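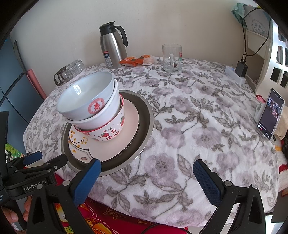
Tableware and Kitchen Odds and Ends, Ballville

Gallery updated 5/12/20

The Ballville house was let furnished through Valluvlow for most of its life, and the kitchen things built up over the years. Resow is now sorting them for rehoming. The full list has 1,054 entries, of which 318 are crockery. Sets are being kept together where possible, and odd pieces will go into mixed boxes.

Bowls and plate
Three bowls, stacked on a plate with a scalloped border. The bottom bowl has a red rim and strawberries, the middle one is plain white, and the top one carries a red round emblem with the character 寿 (long life). The plate is painted with a branch in small yellow-orange blossom.

Tray
Round stainless steel with a polished rim and a dark brown inner band. Listed separately from the bowls.

Jug
Tall stainless steel vacuum jug, black handle, hinged lid with a spout. The label reads 2.0.

Glassware
Carafe with a black handle, and two clear cups. The thick-handled mug with the red and green flower decal is listed on its own.

Tablecloth
Fleece, white ground with large lilac-grey flowers. Fits the round table. Cold wash only, and don't put it in the dryer.

Not included
The snacks, power strip, charger, phone and phone stand are not on the list.

Collection
Pick-up is from the side door on Ibrahim Street. Bring your own boxes and newspaper for wrapping. More than 500 pieces have found homes since October. Please quote the heading from this page when you write to us about an item. Holds last 2 days, then the item goes back on the list.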